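Section 4: Connecting the Clendex transformer to your path lights

Read this section through before you start. The steps cover the 100 watt Clendex low-voltage transformer and up to 48 feet of buried cable per run. For longer runs, see the cable table in Section 6.

**Caution:** The transformer plugs into a 120 volt outdoor outlet. The outlet must be GFCI protected and have an in-use cover. Leave the transformer unplugged until step 9.

## 4.1 Mount the transformer

1. Choose a spot on a wall or post within reach of the outlet. The bottom of the case must be at least 12 inches above the ground.
2. Hold the bracket level and mark the two screw holes. Drill, then drive in both screws.
3. Hang the transformer on the bracket with the terminals facing down. Tug it gently to check that it is seated.

**Note:** Do not mount the transformer on a fence panel that moves in the wind. The screws will work loose.

## 4.2 Run the cable

4. Lay the cable on top of the ground along the full path, with each light next to its final position. Leave a small loop of slack at every light.
5. Strip half an inch from both conductors at the transformer end. Push one under terminal A and the other under terminal B, and tighten the screws. No bare copper should show outside the clamp.
6. Add up the wattage of all lights on the transformer. The total must stay under 80 watts. If you are mixing Prurnero path lights with older Kincaid fixtures, use the wattage printed on each lamp base.

**Caution:** Two transformers must never feed the same cable.

## 4.3 Connect the lights

7. Open a Plurnitz connector and lay the cable in the groove. Set the two light leads on either side, close the cap, and press until it clicks. Repeat for each light.
8. Check that every connector is closed all the way around. An open cap lets water reach the contacts, and the light will flicker or go out within a season.
9. Plug in the transformer and turn the dial to ON. All lights should come on together. If one stays dark, unplug the transformer, open that connector, and seat the leads again.
10. Unplug the transformer again. Dig a trench 6 inches deep, lay the cable in it, and backfill by hand. Keep spare connectors and screws with this manual.

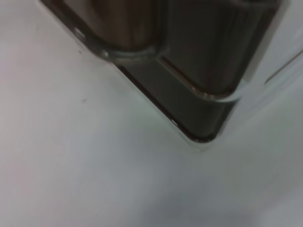 ## 4.4 Set the timer

11. Plug the transformer back in and turn the dial to AUTO. The lights will come on at dusk and run for the number of hours you select.
12. In July, four hours is enough for most yards. Change to six or eight hours when the days get shorter.

**Note:** After a power outage, the timer keeps its setting but the photocell needs two minutes to respond.

For replacement parts, ask for Dwayne Kasprzak at the parts desk and give order code 283.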